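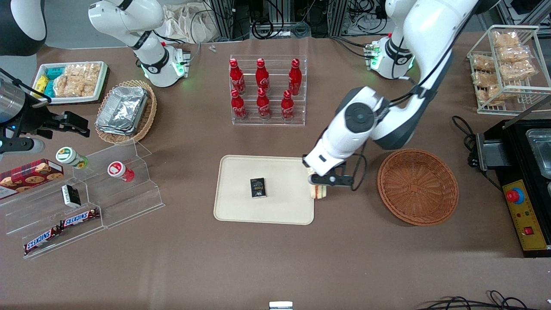

Attachment 1: snack counter station, left arm holding the sandwich at the tray.

Ticket: Sandwich examples rejected by the checker, snack counter task
Project: Hukarus
Queue: Data collection support
Opened: Tuesday, June 4, 2024
Status: Resolved, watching
Priority: Normal

Original report

Hello all, and thank you in advance for reading this, because I know my tickets run long. We're collecting examples for the snack counter task on the Hukarus setup, the one where the operator drives both arms and moves food items to and from the beige tray. Packaged things have been going very nicely. The sandwich has not. Out of 112 examples recorded this session, 25 were thrown out by the checker, and every one of those was a sandwich example. The message is always the same: "grip width changed during hold."

I sat down with the replays (and a large coffee) and to my eye most of them look perfectly good. The operator comes down, closes on the sandwich, lifts, and sets it where it was asked to go. I'd be sorry to lose them, as the sandwich is the only soft item on the table and I suspect the model needs it more than it needs another candy bar.

What I've tried so far:
Restarted the collection program. No change.
Ran the gripper zeroing on both arms, twice on the left. No change.
Asked the operator to close more slowly. The rejections kept coming, and the examples got longer, so we went back to normal speed.
Swapped in a fresh sandwich. That helped for a little while and then it didn't.

Reply from support

Thanks for such a thorough write-up, it saved me a whole round of questions! Could you run the same check with something stiff, on the same arm, with the same operator? One of the boxed items would do. I'd like to know if the fingers are drifting or if the food is giving way under them. Please also send me a wrist view from the station so I can see how crowded things are near the display stand. The Gurnano station had a similar error in December, and over there it was a finger pad that had worked itself loose.

Follow-up from reporter

Happy to. I did 9 tries with the small black package and all of them passed, with the grip width as flat as a tabletop on the plot. I also checked the pads on both grippers by hand, wiggling each one more than was probably good for it, and they're snug. So I don't believe we have the Gurnano problem, much as I'd have liked an easy one.
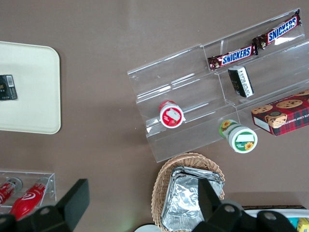 I did think about clearing the stand to give the fingers more room, but I'd be sad to see it go. The Snickers bars up on the top tier and the two jars tipped on their sides make for good reaching practice, and the foil-wrapped stack in the basket is a nice shiny thing for the model to get used to. If the layout isn't part of the trouble, I'd like to leave it as it is and keep all our examples matching.

Reply from support

Leave the layout alone, please, it's fine. Your stiff-item test pretty much settles it. The checker gives each item an allowed change in grip width, and it looks that number up by item type. I opened the item list for your task and the sandwich is entered under "boxed." Bread squashes a bit while it's being held, the fingers follow it in, and the checker believes the item is slipping. A fresh sandwich has more spring in it, so I'd guess that's why yours bought you some time.

To fix it:
1. Close the collection program on the station.
2. Open the item list and change the sandwich from "boxed" to "soft."
3. Save, and start the program again — the list is only read at startup.
4. Send the rejected examples through the checker a second time. Please don't delete any until that's done.

Follow-up from reporter

Well, I feel a little silly, as I'm fairly sure I made that entry myself when I copied the list over from the Alexiou task. Changed it, restarted, and ran the rejected ones again. All but 6 passed. I watched those 6 from start to finish and the checker is right about them: the sandwich really does slide down between the fingers, so I've marked them as failed grasps and kept them in their own folder.

One small wish, if anybody is taking wishes. Could the message give the item type along with the error? If it had said "boxed" next to "sandwich" I'd have caught it before lunch.

Reply from support

I like that, and I've passed it along as a request for the Bretetti release. Keeping the failed grasps separate is fine. I'll leave this ticket on watch through your next session, so just add a note here if the error comes back on the sandwich or anything else soft.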